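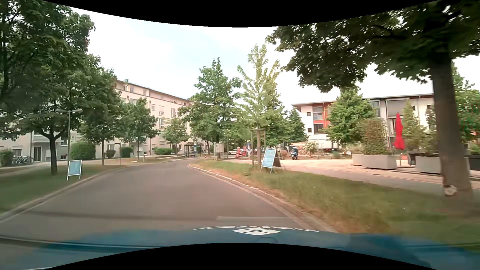
A curbside road with lawn on the left.

The winter program at the Burnar Monastery Guesthouse will open on 3rd December with seven days of prayers, masked dances and evening talks. Melur Purba, who directs the program, said visitors should read the schedule before they book.

"The dances fall on the last two days," Purba said. "People arrive for the opening, leave on the fourth morning and write to us that they missed them. We would like them to plan for the full week."

Rooms at the guesthouse are limited to 21, and all are shared. Guests who prefer a private room are directed to the Akanda lodge in the lower village, where meals are included. Purba confirmed that a shuttle will run between the two sites twice each day, with the last return after evening prayers.

The program has also changed its rules on photography. Cameras are permitted in the courtyard during the dances. They are not permitted in the prayer hall at any hour, and phones must be left at the door. 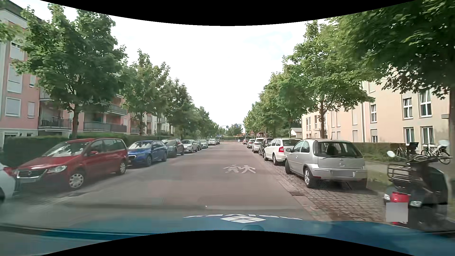
Wenche Sjöberg asked whether the hall rule would also apply to guests who had made a donation, and was told that it would. Sjöberg added that the talks should be offered in English on at least two evenings, as many pilgrims from abroad had sat through last year's without a translator.

"That request is fair, and we have accepted it," Purba said. The English talks will be listed in the February program as well, when the guesthouse reopens after its winter break.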